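Ditora Opens Hand-Guided Teaching Program for Household Robot Tasks

Utelov – Monday, June 26, 2023

Ditora today announced the opening of its hand-guided teaching program at the company's Utelov office. The program allows staff with no programming background to show a robot how a task is done, using a hand-held gripper in place of written instructions.

Under the program, a demonstrator carries the gripper through a complete task, such as picking up an item and setting it down elsewhere. The recorded movements are then used to train a robot arm fitted with fingers of the same shape. Remote control remains available for tasks that call for both arms.

During a trial period in May, 60 employees recorded 519 demonstrations. Of these, 354 were accepted for training after review. Partner firm Sestotwood will supply furniture and household goods for the next stage of the work.

"People already know how to clear a table or put away a book," said Sandrine Lecomte, program director at Ditora. "We want them to be able to pass that knowledge on with their own hands, in the rooms where they work every day."

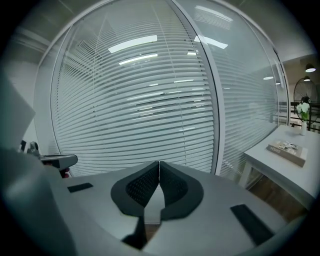
The padded fingers of a hand-held gripper, with the glass partition behind them.

The second stage will add 2 sites, including one at Roussel. Organizations that wish to take part may apply through the Ditora partnerships office – applications will be reviewed in the order received.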